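# Trundodside counter organizer, 20-slot: review after a season on the sales table

Bought for the spring craft market in April and used as the only piece of display furniture on the checkout side of the table.
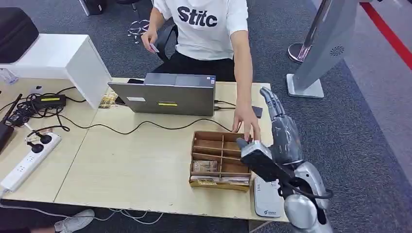

## What it is

The Trundodside is a thin-walled compartment organizer, brown, divided into a grid of slots. It sits directly on a tabletop and is meant to hold small packaged goods within reach of the person taking payment. It has no lid, no drawers and no wall mount. The unit ships flat. The panels interlock by notches, and the instruction sheet is one page.

My use is narrow: snack packs, sample bags and boxed small items, sold at the same table where the card reader and laptop live. Anyone selling from a shop shelf or a pegboard has different requirements and should weigh the notes below accordingly.

## Assembly

First assembly took 35 minutes. Second assembly, after taking it apart for transport, took 20. Most of the difference was learning the order. The long panels go in first, notches up, and the cross panels drop into them from above. Reversing this is possible but leaves the last cross panel under tension, and it will bow.

Notch fit was uneven on my unit. Two of the joints needed light sanding. One was slack, and I ran a bead of white glue along it. Heriberto Ocampo, who has the same model, sanded nothing and glued three joints, so tolerances seem to vary in both directions.

The sheet calls for pressing the outer walls on last. I recommend doing this on a hard floor, with even hand pressure at both ends. A mallet will mark the panel edges.

## Slot size and what fits

Published internal depth is 83 mm. Mine measured 83 mm at the corners and slightly less at the center of the long side, where the wall leans in when the slots are empty. Loading the front row straightens it.

Flat packs store well when stacked horizontally in the front row. Packaged items with a label on the face can go in upright, and the label stays readable from the customer side if the pack is taller than the slot. Shorter packs drop out of sight, and customers ask what is in there. A folded card in the bottom of the slot lifts them enough.

Bags with loose contents are a poor match. They slump, and the top seam folds over the divider. I moved those to a tray.

## Placement on a checkout table

The footprint matters more than the slot count. On a shared table the organizer competes with the laptop, the payment hardware and the cables that run to both. I tried it at the far left, behind the laptop, and in front of the laptop. The last works best. The seller can reach over the back edge, the goods face the customer, and a flat terminal fits just in front without covering a slot.

Two cautions on cables:

- Leave slack on a corded handheld reader. A short lead drags across the dividers whenever the reader is held out over the organizer, and the front packs get pulled up with it.
- Route laptop cables off to one side. Run behind the organizer, they push it toward the customer a little at a time.

The base has no feet and slides on a smooth tabletop. Four adhesive rubber dots fixed this. They should be in the box.

## Durability

I counted transactions with the register log, mainly to see when the front edge would start to wear. At 2,334 sales the front edge has gone fuzzy at the two most used slots and one divider has a crease near the top. No joint has failed. The glued one is now the stiffest on the unit.

Moisture is the weak point. A damp cloth left on the rear panel for a lunch break raised the surface, and it didn't go back down. Clean it dry.

Transport flat, in the original sleeve. Carried assembled, it racks diagonally and the notches open up.

## Compared with the Edeck tray

Yatziri Ibarra lent me her Edeck for two markets. It's a one-piece molded tray with fixed wells, heavier, and it needs no assembly. It doesn't slide and can be wiped with anything. Its wells are shallower, so flat stacks topple when the top pack is lifted. The Trundodside holds more in less table area. For outdoor use I'd take the Edeck. Indoors I prefer the slots.

Dankwa sells an insert kit that supposedly fits both. I haven't tested it.

## Faults

- Inconsistent notch fit.
- No feet.
- Center of the long wall leans inward when empty.
- Replacement dividers are sold only as a full set, through Tondance.

## Verdict

Suitable for light packaged goods on an indoor table, provided it's glued at any slack joint and given rubber feet. Not suitable for jars or anything refrigerated. I'd buy the same size again. The larger version would leave no room for the terminal.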